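Tivora Harb 화장대 사용기: 사무실에 두고 넉 달 쓴 기록

분류: 가구 / 화장대·콘솔
구입처: Falville 매장 (전시품 아님, 새 제품)
사용 기간: 4개월
사용 장소: 사무실 한쪽

Tivora의 Harb 화장대를 사무실에 들여놓고 쓴 지 넉 달이 됐다. 집에서 쓰는 사람의 후기는 꽤 있는데 사무실에 둔 사람의 글은 찾지 못해서 따로 적는다. 흰색이고, 가장자리에 조각 장식이 들어가 있고, 다리가 곡선으로 휘어 있는 고전풍 제품이다. 위에는 타원형 거울이 올라간다. 사진만 보고 주문하면 크기 감각이 잘 안 오는 물건이라 치수와 놓는 자리 이야기를 먼저 하겠다.

우리 사무실은 흰 책상에 어두운색 의자를 쓴다. 외부 손님을 만나러 나가기 전에 머리나 옷깃을 볼 곳이 마땅치 않았다. 화장실 거울은 층 전체가 같이 쓰고 조명도 어둡다. 처음에는 벽에 거울만 하나 걸자고 했는데 벽에 구멍을 내려면 건물 관리사무소에 서류를 내야 했고, 그러다 Falville 매장에 갔을 때 이 화장대를 보고 방향을 바꿨다. 벽을 건드릴 일이 없다는 점이 결정에 제일 크게 작용했다.

크기

상판 폭은 70cm다. 제품 설명에 적힌 값이고 줄자로 재도 같았다. 혼자 앉아서 쓰기에는 모자라지 않은데, 노트북을 펴고 그 옆에 화장품을 늘어놓을 정도의 넓이는 못 된다. 상판에서 거울 꼭대기까지의 높이도 70cm로, 앉은 상태에서 얼굴과 어깨가 다 들어온다. 서서 볼 때는 허리를 조금 굽혀야 한다. 키가 큰 동료는 이 점을 불편해한다.

가구를 놓을 자리를 잴 때 상판 폭만 재고 주문하면 곤란할 수 있다. 가장자리 조각이 소용돌이 모양으로 나와 있어서 벽이나 옆 가구에 딱 붙이면 장식이 먼저 닿는다. 우리는 처음에 벽 쪽으로 바짝 밀었다가 장식 끝에 흰 가루가 묻어나는 걸 보고 손가락 한 마디만큼 띄웠다. 좁은 틈에 맞춰 넣을 생각이라면 여유를 두는 것이 좋다.

다리도 마찬가지다. 위쪽에서 바깥으로 부풀었다가 아래로 가면서 안으로 휘는 형태라 발끝이나 청소기 머리가 자주 부딪힌다. 바닥이 짙은 회색이어서 흰 다리가 눈에 잘 띄는데도 그렇다. 아랫부분에 긁힌 자국이 두어 군데 생겼고, 가까이서 봐야 보이는 정도라 그냥 두고 있다.

배송과 조립

배송은 목요일 오전에 왔다. 상자가 나뉘어 오고 거울은 따로 포장돼 있었다. 기사분은 문 앞까지만 옮겨 주었다. 안쪽까지 들이는 서비스는 주문할 때 별도로 골라야 하는데 결제 화면에서 그 항목이 눈에 잘 들어오지 않는다. 엘리베이터가 없는 건물이라면 꼭 확인하고 결제하기 바란다.

조립은 2명이 했다. 혼자서도 다리를 끼우는 것까지는 할 수 있을 것 같은데 뒤집어서 세우는 과정은 혼자 하지 않는 편이 낫다. 무거워서 힘든 것보다 잡을 곳이 없어서 힘들다. 가장자리가 전부 장식이라 손으로 쥐면 손바닥이 배기고, 힘을 주면 어디가 부러질 것 같은 느낌이 든다. 결국 다리 윗부분을 잡고 세웠다.

설명서는 그림 위주이고 한글 번역이 군데군데 어색하다. "장식면을 앞을 향한다"라는 문장이 있는데 그림 속 상판은 앞뒤가 똑같이 생겨서 도움이 안 된다. 앞판에 작은 둥근 손잡이가 달리는 쪽이 앞이라고 생각하고 맞추면 된다. 나사 규격은 한 가지로 통일돼 있어서 헷갈릴 일은 없었고 육각 렌치도 들어 있다. 동봉된 렌치는 짧아서 손목이 아프니 집에 긴 것이 있으면 그걸 쓰는 게 편하다.

놓은 자리

둥글게 흰 벽면 앞쪽으로 자리를 잡았다. 원래는 창가에 두려고 했는데 창을 등지면 거울에 빛이 정면으로 들어와 얼굴이 어둡게 보였다. 이틀 정도 옮겨 가며 써 보고 지금 자리로 정했다. 옆으로 흰 수납장이 있고 큰 흰 테이블도 가까이 있어서 색은 잘 맞는다. 흰색끼리라도 톤이 다르면 한쪽이 누렇게 보이기 마련인데 이 제품은 우리 수납장과 나란히 있어도 튀지 않았다.

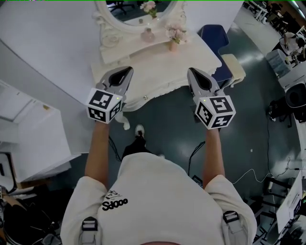
의자는 세트로 파는 스툴을 사지 않고 Ranau의 짙은 파란색 쿠션 의자를 썼다. 사무실에 원래 있던 것이고 크림색 방석을 올렸다. 스툴 쪽이 모양은 통일되겠지만 등받이가 없어서 오래 앉기는 힘들다고 들었고, 파란 의자가 흰 화장대 옆에 있으니 그것대로 보기 괜찮아서 추가로 살 이유가 없었다. 등받이가 있는 의자를 쓰면 앞으로 당겨 앉았을 때 무릎이 앞판 아래에 걸릴 수 있으니 앉는 높이를 먼저 재 보길 권한다. 나는 괜찮은데 방석을 두 장 겹쳤을 때는 허벅지가 닿았다.

상판 위에 올려 둔 것은 많지 않다. 분홍색 유리병, 분홍색 꽃병에 꽂은 연분홍 조화, 투명한 둥근 접시가 기본이다. 접시는 귀걸이나 머리핀을 잠깐 빼 둘 때 쓴다. 처음에는 생화를 꽂았는데 주말을 지나면 물 냄새가 나서 조화로 바꿨다. 조화는 먼지만 털어 주면 되고, 거울에 비쳐서 실제보다 풍성해 보이는 효과가 있다. 흰색만 있으면 병원 가구처럼 보인다는 의견이 있어서 분홍으로 색을 맞춘 건데, 이건 취향에 따라 다를 것이다.

거울

이 제품에서 가장 마음에 드는 부분은 거울이다. 타원형이고 흰 틀에 소용돌이 장식이 둘려 있다. 꼭대기에는 볏처럼 솟은 조각이 있고 아래쪽 양옆으로도 말린 장식이 이어진다. 왜곡은 느끼지 못했다. 저가 화장대의 거울은 가장자리로 갈수록 얼굴이 길어 보이는 경우가 있는데, 앉아서 고개를 좌우로 돌려 봐도 얼굴선이 일정하게 보였다.

색도 과하게 푸르거나 노랗지 않다. 다만 조명이 없는 제품이라 저녁에는 천장등에 의존해야 한다. 천장등만 켜고 보면 눈 밑에 그늘이 진다. 겨울에 해가 짧을 때는 오후 5시만 돼도 불편할 것 같아서 작은 탁상 조명을 하나 놓을까 생각하고 있다. 조명 달린 모델도 매장에서 봤는데 틀이 단순한 사각형이라 느낌이 전혀 다르다.

고정 방식은 보통이다. 조립 직후에는 거울이 미세하게 흔들렸다. 나사를 한 번 더 조이니 나아졌고 한 달쯤 뒤에 다시 한 번 조였다. 그 뒤로는 손대지 않았다. 상판에 팔꿈치를 세게 올리면 지금도 거울이 조금 떨린다. 사용하는 데 지장은 없는데 마스카라를 바르는 중이라면 신경 쓰일 수 있다.

거울에 무엇이 비치는지도 자리를 정할 때 봐야 한다. 집이라면 별문제가 안 되겠지만 사무실에서는 뒤쪽 책상이 다 보인다. 우리 자리에서는 의자들과 흰 책상, 그 너머의 긴 창과 바깥 나무가 비친다. 앉아 있는 사람 입장에서는 개방감이 있어 좋은데, 뒤에서 일하는 사람은 가끔 거울 속에서 눈이 마주친다고 한다. 모니터 화면이 비치지 않는 각도로 조금 틀어 놓는 것을 추천한다.

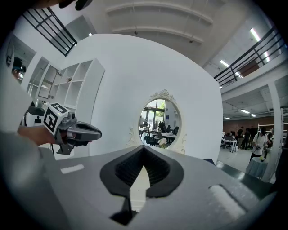 흰 벽면과 타원형 거울. 거울 안으로 창과 사무용 의자들이 비치고, 왼쪽에는 칸이 나뉜 흰 선반이 있다.

수납

수납은 크게 기대하지 않고 산 제품이다. 빗, 파우치, 휴지처럼 부피 있는 것은 처음부터 다른 데 둘 생각이었다. 옆의 칸 나뉜 선반은 비어 있는 칸이 많아서 필요하면 거기를 쓰면 된다. 화장대 하나로 화장품 전부를 정리하려는 사람에게는 맞지 않는다. 그런 용도라면 같은 값으로 훨씬 실용적인 제품이 많다.

앞판의 둥근 손잡이는 작고 표면이 매끈하다. 손에 크림이 묻은 상태에서는 미끄러진다. 두 달째에 살짝 헐거워져서 돌려 조였고 그 뒤로는 괜찮다. 마음에 안 들면 철물점에서 파는 다른 손잡이로 바꿔 달아도 되겠지만 장식과 어울리는 것을 찾기가 쉽지 않을 것 같아 그대로 쓴다.

청소와 관리

조각 장식이 많은 가구를 사면 먼지 청소는 감수해야 한다. 평평한 곳은 마른 천으로 한 번 훑으면 끝나는데 소용돌이 안쪽은 천이 들어가지 않는다. 처음에는 면봉을 썼고 지금은 안 쓰는 화장 붓으로 턴다. 일주일에 한 번이면 충분하고, 한 달을 미뤘더니 홈마다 회색 선이 생겼다. 흰색이라 더 잘 보인다.

상판에 파운데이션이 묻은 적이 있다. 바로 닦으니 지워졌다. 빨간 립스틱은 모르고 하룻밤을 뒀는데 중성세제를 묻힌 천으로 여러 번 문질러야 했고, 비스듬히 보면 그 자리만 광택이 조금 다르다. 매니큐어 제거제는 설명서에 쓰지 말라고 적혀 있어 시험하지 않았다. 커피잔을 올려놓는 사람이 꼭 있으니 받침을 하나 두는 게 좋다. 우리는 몇 번 말로 하다가 결국 받침을 갖다 놓았다.

거울은 극세사 천으로 닦는다. 틀과 유리가 만나는 경계에 세정액이 고이기 쉬워서 거울에 직접 뿌리지 않고 천에 뿌려서 쓴다. 틀의 흰색이 벗겨지거나 변색된 곳은 아직 없다. 여름 장마철을 지나도 어떨지는 더 봐야 한다.

냄새와 소음

포장을 뜯은 날은 새 가구 냄새가 났다. 창을 열어 두고 퇴근했다가 다음 날 와 보니 많이 줄었고 일주일 지나서는 느끼지 못했다. 냄새에 민감한 동료도 따로 불평하지 않았다. 움직일 때 삐걱거리는 소리는 없다. 바닥에 끌면 소리가 크게 나고 자국이 남을 수 있으니 옮길 때는 들어서 옮긴다. 다리 밑에 붙이는 보호 패드는 들어 있지 않았다. 따로 사서 붙였는데 발끝이 좁아서 시판 패드를 가위로 잘라야 맞는다. 이 가격대라면 패드 정도는 넣어 줬으면 한다.

매장에서 비교한 제품

Falville 매장에서 같이 본 것은 같은 Tivora의 다른 화장대와 접이식 거울이 달린 책상형 화장대였다. 책상형은 상판이 넓고 거울을 접으면 일반 책상으로 쓸 수 있다. 실용성만 따지면 그쪽이 맞다. 값도 더 쌌다. 그런데 접이식 거울은 폭이 좁아 얼굴만 겨우 들어왔고, 접는 부분의 경첩이 전시품에서 벌써 헐거웠다. 사무실에 책상은 이미 충분하니 책상 겸용일 필요도 없었다.

Tivora의 다른 모델은 다리가 일자로 곧고 장식이 거의 없다. 청소는 그쪽이 훨씬 쉬울 것이다. 동료들 의견은 갈렸는데, 이왕 화장대를 둘 거면 화장대처럼 생긴 걸 두자는 쪽이 많았다. 사무실 분위기와 따로 논다는 말도 있었다. 지금도 처음 온 손님은 대개 한 번씩 쳐다보고 간다.

좋았던 점

거울이 왜곡 없이 깨끗하게 보인다.
벽에 구멍을 내지 않고 거울 자리를 만들 수 있다.
기존의 흰 가구와 색이 잘 맞는다.
냄새가 빨리 빠진다.

아쉬운 점

장식 홈에 먼지가 쌓이고 청소가 번거롭다.
동봉 렌치가 짧고 바닥 보호 패드가 없다.
상판에 힘을 주면 거울이 떨린다.
서서 쓰기에는 거울이 낮다.
조명이 없어 저녁에는 어둡다.

추천 대상

외출 전에 앉아서 잠깐 얼굴과 옷매무새를 보는 용도라면 만족할 것이다. 손님 대기 공간이나 소품 촬영을 하는 곳에 둬도 쓸모가 있을 것 같다. 매일 아침 풀메이크업을 하고 제품이 많은 사람, 어린아이가 있어서 모서리가 걱정되는 집에는 권하지 않는다. 장식 끝이 뾰족한 것은 아니지만 넘어지면서 부딪히면 꽤 아플 모양이다.

같은 제품을 다시 사겠느냐고 묻는다면, 사무실용으로는 다시 산다. 집에는 다리가 곧은 쪽을 고를 것 같다. 청소 때문이다.

추가로 적어 둔다. 구입 후 나사 하나가 여분으로 필요해서 고객센터에 문의했더니 이틀 뒤에 우편으로 왔고 비용은 받지 않았다. 전화 연결은 오래 걸렸고 문의 게시판 쪽이 빨랐다. 제품 이름과 상자 옆면에 적힌 번호를 같이 써야 접수가 되니 상자는 조립이 끝날 때까지 버리지 않는 것이 좋다.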